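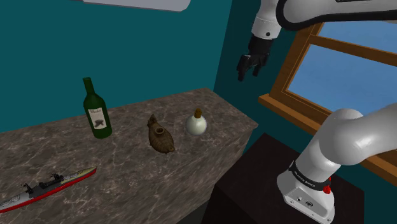 A green bottle on the counter, teal walls behind.

My grandmother never wrote a recipe down in her life, and for a long time I thought this was a kind of stubbornness. She would stand at the stove in Pranilstead with her sleeves pushed up, and if you asked her how much vinegar went into the braised cabbage she would look at you as though you had asked how much air she planned to breathe that afternoon. "Until it smells right," she'd say, and then she'd go back to whatever story she was telling, which usually involved a cousin and a bus.

I have been trying to make that cabbage all November. I don't know why it has to be November, except that this is when she made it, once the clocks had changed and the kitchen windows fogged up by five o'clock. I have made it seven times now. The first two were so sour my husband quietly ate a piece of bread and asked about my day. The third was fine, which was almost worse, because it tasted like cabbage from a nice restaurant and nothing at all like hers.

So I finally called Zinhle Visser, who lived across the landing from her for years and must have eaten at that table more often than I did. We talked for nearly two hours (I had only meant to ask about the vinegar!) and I heard all about the winter the pipes froze, and the time my grandmother marched down to the bus depot to argue over a lost umbrella and came home with somebody else's. Somewhere in the middle of this Zinhle mentioned, as if everybody knew, that of course there was a splash of red wine in it, and that the apples had to be the ugly ones.

Red wine! I had no memory of wine. My grandmother didn't drink, or I thought she didn't, and I'm still turning that over a little. Zinhle says it went in right after the onions, before the cabbage, and that you had to let it cook down until the pan looked almost dry and you started to worry. She was very firm about the worrying.

I went out that same evening for a small head of red cabbage and three of the saddest apples in the store, and I cooked it the way she told me. Onions in butter, low, longer than I wanted to. Then the wine, then the worrying. Then the cabbage, cut thinner than I'd been cutting it, with the apples, a spoonful of brown sugar, salt, one bay leaf, and vinegar until it smelled right. I put the lid on and put the pot in the oven at 300 and went and sat on the stairs with the phone book of old photographs I've been meaning to sort since spring.

It still isn't quite hers. It's close, though. There is something at the back of it, a kind of warm spice, that I can nearly name and then can't. My sister says cloves. My aunt says absolutely no cloves, she hated cloves, they reminded her of the dentist. Zinhle thinks it might just have been the pot, which was black on the bottom and older than any of us, and which went to one of the cousins when the apartment was cleared out.

I've written to the cousin about the pot. I don't want to take it from her, I only want to borrow it for a weekend, and I said I'd pay the postage both ways. In the meantime there's half a batch in the fridge, and it really is better on the second day, cold, standing up, with a heel of rye bread and a bit of butter.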